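Fogh Community Kitchen Project
Second progress report to the Prernent Fund
July 1, 2021
Prepared by Saqib Tanoli, project lead

Work since April

The kitchen reopened for member use at the start of the period. Members book it in half-day slots. Most are making jams, flatbreads or sauces to sell at the Flusow market. We served 818 bookings against a target of 750.

The second oven was installed late. Bundent, the contractor, found that the gas line needed replacing before the new unit could be connected, and the county inspector was not available for two weeks after that. The cost was covered from the contingency line. Evening slots were cut back during the work and are now open again.

Packaging and labels

Members asked for more help with packaging than we had planned for. We added two workshops on carton sizes, ingredient lists and allergen wording. Both were full. A third is planned for the fall, and we would like to move $1,568 from the printing line to pay for it. 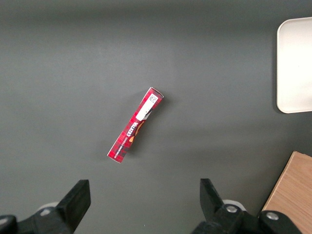

Slim carton in red plaid with a white label and code.

Label rules remain the most common question at the front desk. We have put a two-page guide in the booking packet and will update it when the state revises its home food rules.

Storage is still a problem. Dry goods shelves are shared by all members and items get moved. We have priced lockable shelving and will include it in the next budget request. Cold storage is adequate for now, although one walk-in door seal needs to be replaced.

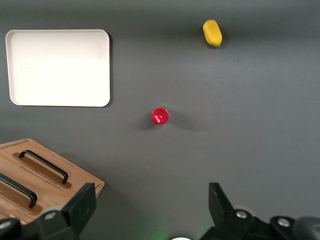 Spending

Spending is nearly 5 percent under budget. The largest underspend is in staff hours, as the weekend supervisor post was vacant until June. Utilities are over budget and we expect that to continue with both ovens in use.

Next period

Fill the remaining Sunday slots.
Replace the walk-in door seal.
Hold the third packaging workshop, if the transfer is approved.
Send the shelving quote to the Fund with the next report.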